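Ticket: Water in rear footwell and dead dome light after quarter window reseal
Product: Famix bonded seal kit, rear quarter glass
Opened by: Bujar Dimitriou
Handled by: Costel Dumitrescu, Rellulia Restoration Supply
Status: Open, waiting on customer

September 19, 2025
Bujar wrote:
Hello folks, and thank you in advance for reading all of this, I know I go on a bit. I put your seal kit on both rear quarter windows of my coupe back in May and the driver's side has been perfect. The passenger side lets water in whenever I wash the car, and it ends up in the rear footwell under the carpet. I pulled the back seat and the side panel, let the hose run for 5 minutes and watched with a flashlight. The drip comes down the inside of the wheel well, but I can't tell if it starts at the glass or higher up by the drip rail. The dome light quit the same week, and I don't know if that's connected or just my luck!

Costel replied:
Hi Bujar, no trouble at all, long messages save me from asking everything twice. Before we blame the seal, please tape over the whole drip rail seam with painter's tape and run the hose again, low on the glass first and then working up. If it stays dry with the tape on, your leak is in the rail seam and the kit is fine. For the dome light, check the fuse and then the ground screw behind the side panel. Scrape it to bare metal if it's crusty. Also, could you send me a picture of the lower rear corner of the seal?

Bujar wrote:
Will do.

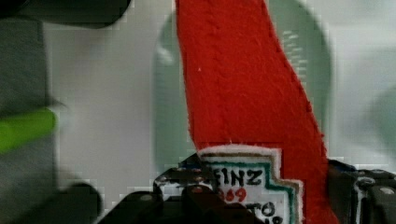 Attachment 1 of 2: red felt bottle with label

Bujar wrote:
Okay, tape test done. With the rail covered I ran the hose for 27 minutes and got one small drip at the bottom corner, so it's much better but not cured. The fuse was good. The ground screw was brown and fuzzy, so I cleaned it up and the dome light came right back — I sat in there opening and closing the door like a kid. 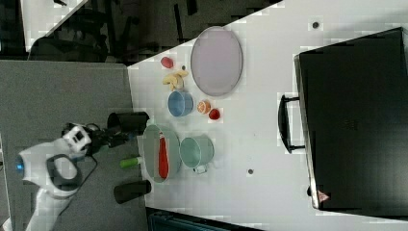 So now I think I have two leaks, a big one at the rail and a little one where the seal turns the corner. Do I have to take the glass out again? I'd love to avoid that, the trim clips were awful and I broke 6 of them last time. I have a tube of Plastix seam sealer on the shelf, never opened, if that's any use up top.

Costel replied:
You can leave the glass in. Dig the old sealer out of the rail with a plastic scraper, wipe it down, prime any bare metal, and the tube you have should do nicely as long as it says paintable. For the corner, lift the lip gently with a trim stick, dry it well, and run a thin bead of bedding compound underneath. Leave it overnight before you bring the hose out again. I've put a bag of trim clips in the mail for you, and please keep that carpet up until we know it's dry under there. I'll hold the ticket open.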